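The **Dralbridge rules** are a set of working practices for small robot cells that handle household objects, mainly cups, utensils and other things found in a kitchen drawer. They were drawn up at the Dralbridge workshop, were adopted with some grumbling by the Nusov and Suominen labs, and are now used in places that have no other connection with Dralbridge. The current edition has 37 rules. The first had 26, and its preface stated that no more would be needed.

The rules have no legal force. They sit below national safety law and the formal robot safety standards, both of which they tell the reader to obey first, and they deal mostly with matters that those documents consider beneath them: what the walls should look like, where a mug may be put down, and who has to pick it up.

## Scope

The rules apply to a single arm working inside a small enclosure with a person nearby. They cover recorded work, in which an operator steers the arm and the motion is saved, as well as unattended trials. Mobile robots are excluded. So are industrial cells with a light curtain and a proper budget.

An "object" is defined as anything placed in the cell on purpose. Anything else in the cell is "debris," a category that has at various times included screws, crumbs, a contact lens case and the printed copy of the rules.

The text is divided into four parts:

- Part A, the enclosure
- Part B, objects and their placement
- Part C, handling
- Part D, records

Part D is the longest and the least read.

## Part A: The enclosure

Part A asks for a floor that is level and fixed, with its edges trimmed so that a fingertip can't catch under them. Scratches are allowed. The first edition required the floor to be replaced when scuffed, and the cells that obeyed spent more time changing floors than moving cups. The present wording asks only that marks be "of no interest to a fingertip," and leaves the rest to judgment.

Walls may be plain or patterned. This was the most heavily argued rule in the second edition. One side held that a plain gray wall gave the cleanest view from a wrist camera; the other pointed out that real kitchens contain wallpaper, tea towels and worse, and that a system raised on gray walls would come to grief the first time it met a tablecloth. The compromise permits any printed panel as long as it lies flat, doesn't glare, and stays the same for a whole session. Plaid is mentioned by name, in a footnote whose tone suggests that somebody had lost an argument.

Corner posts and rails must be fastened at both ends. Trays and hooks may be fixed to a rail if the arm's planned path stays clear of them. Loose items stored on a tray count as debris if they fall and as objects if they are put back before the start of the next run, a loophole known in the Suominen lab as "amnesty."

## Part B: Objects and their placement

Part B starts from the view that most failed grasps are settled before the arm moves. A mug pushed into a corner with its handle against the wall is a hard problem for any two-fingered gripper, and rule B2 asks the person setting up the cell to decide whether that problem is the one they meant to study.

The clearance rule, B4, is the one most often quoted. It calls for 30 mm of free floor on every side of an object that is to be picked up, measured at its widest point. A handle counts as part of the object. The first edition left this out, and for a while there were cells with perfect clearance all around the mug except where the fingers had to go.

Ribbed, fluted and speckled ceramics get a rule of their own. Grooves can help the grip or spoil it, depending on whether the fingers meet them crosswise or along their length, and a glazed handle is usually much smoother than the body it belongs to. B6 therefore asks that the approach be chosen for the part to be gripped. "The mug" is not accepted as an answer in the approach field. "Mug, body," "mug, rim" and "mug, handle" are.

B7 deals with the approach itself. The fingers should be open wider than the target before they come near it, both tips should be in the wrist camera's view, and the arm should pause once while the object is still between and beyond them. The pause may be short. Its purpose is to give the operator one last chance to notice that the thing about to be gripped is on the wrong list. 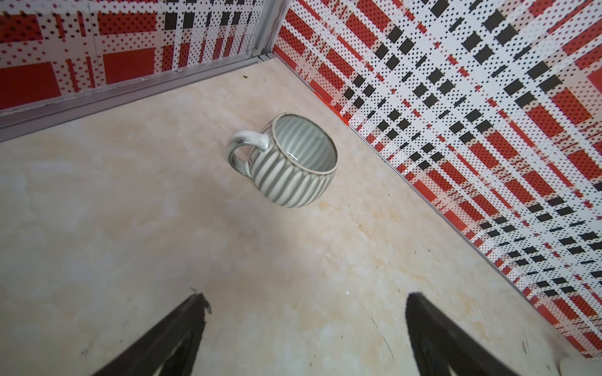
## Part C: Handling

Part C concerns the time between first contact and release, which the preface calls "the part visitors come to see."

The opening rules are about force. The gripper should close at the lowest setting that will hold the object, and the setting should be found by starting low and going up. Starting high and going down is also a way to find it, and the Nusov lab's shelf of repaired crockery is said to record the results.

Metal measuring cups are treated at some length. They are light, stiff and cheap, and can be dropped all afternoon with little harm, all of which makes them popular. They also have three bad habits that the rules address in turn.

1. **Rings.** Cups sold as a set are often joined by a ring. A cup with a ring still on it may be used, but the ring must be named in the record. Where a ring joins two cups, they are one object, however firmly the operator believes otherwise.
2. **Shine.** Polished steel reflects the fingers, the walls and the lamp. Lighting should be set with the cup in place, as a cell that looks fine empty may look like a fairground with steel in it.
3. **Handles.** A long handle lets the bowl swing and tip. The grip point should be written down, and a hole in the handle may not be used as a finger hold unless that is the task.

Rule C5 covers bystanders, which in the language of the document means other objects. While one thing is being carried, everything else in the cell should be either outside the path or listed as part of the task. A mug that ends up on its side isn't a breach of the rules in itself. Lying down is recognized as a legal position for a mug, along with upright and upside down, and a cell may start a run with any of the three if the record says which. Standing the mug up quietly between runs and saying nothing is a breach.

Two arms of opinion exist on fallen objects. Dralbridge practice is to leave them where they are until the run ends. Suominen practice is to stop, log the position and reset. The rules allow both and require only that a cell pick one, then refrain from switching in the middle of a bad day.

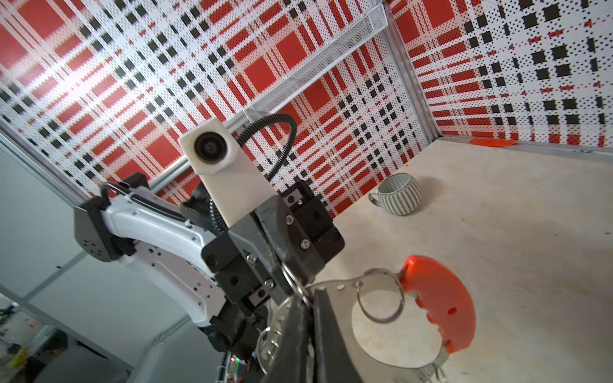
*A measuring cup with an orange handle held in the gripper, with a ribbed mug lying on the enclosure floor.*

The last rules in Part C deal with cables. A coiled cable near the wrist should have enough slack for the full range of motion and too little to reach the objects. It must be checked by moving the arm slowly to the far corners of the cell, with the speed limit on and a hand at the stop button. Checking it by pulling on it and nodding was common enough in the early years to be ruled out in writing.

## Part D: Records

Every run gets an entry giving the objects present, their starting positions, the grip used, the camera arrangement and the result. Results are "complete," "incomplete" or "void." The word "almost" was removed from the form in the third edition after it had become the most frequent entry at two sites.

Void runs must be kept. The reasoning is that a file of failures is useful to whoever has to set up the next cell, and that a lab with no voids on record has told its readers something about its bookkeeping. Notes should be written before the cell is reset. Memory is permitted as a source for the time of lunch.

Cameras are to be named by where they are mounted. Earlier practice let each lab call them what it liked, and when files were first exchanged it was found that "main camera" meant the wrist at Nusov, the ceiling at Suominen, and at Dralbridge a device that had been unplugged since June.

## Adoption and criticism

Skistance, a maker of enclosure kits, ships a short version of the rules with its panels. This has done more to spread them than any paper, though the short version leaves out Part D entirely and misprints the clearance rule as applying to "every slide."

Critics make two main complaints. The first is that the rules make cells too tidy, so that a system which does well under B4 may do badly in a real sink. Supporters reply that clutter is allowed as long as it's declared, and critics reply that nobody declares it. The second complaint is about length. A proposal to cut the text back to its original 26 rules has been raised at each revision, and at the most recent one it was added as an appendix.

## See also

- End effector
- Grasp planning
- Measuring cup
- Teleoperation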